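Shirts back by 20th October, please

The season is over and the kit has to come in. If you played for Darkville at any point since February you will have at least one club shirt at home, and a few of you have two. Please bring them to the clubhouse by 20th October. Jana Ehlers will be at the side door before evening practice to tick names off the list.

Wash the shirts before you hand them over. Thirty degrees, inside out, nothing else in the machine. The red will run in a hot wash and last year we had four shirts come back with pink sleeves. They can't be bleached either, as that takes the colour out of the striped trim. Dry them on a line or over a chair. The tumble dryer shrinks them by a size.

Folding matters more than you might think. The kit cupboard has one shelf for shirts, and when they are rolled up or stuffed in carrier bags they don't fit. This is how Jana would like them done:

Lay the shirt out flat on a bed or sofa, front down, and smooth the body with your hand. Bring one side in towards the middle and turn the sleeve back down along it. Do the same on the other side. Then fold the hem up to the collar, once only. The sleeves are the part that bunches, so straighten them before you bring the sides in. If the trim at the shoulder is twisted, the whole shirt sits crooked in the pile.

Any shirt with a loose seam or a hole should go in the separate box marked Mending. Pin a note to it saying where the damage is. Sang-wook Moon has offered to do the repairs over the winter and would sooner have a shirt with a small hole now than a large one in spring.

Shirts not returned will be charged at the cost of a new one, and the order from Nomuren has a minimum of five, so one missing shirt is a nuisance for everybody. If yours has gone astray, tell Jana now and she will look through the lost property first. Caps and socks are yours to keep.

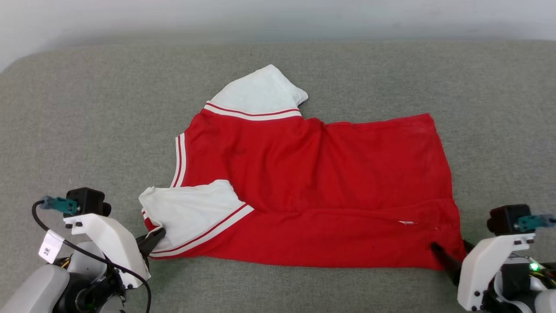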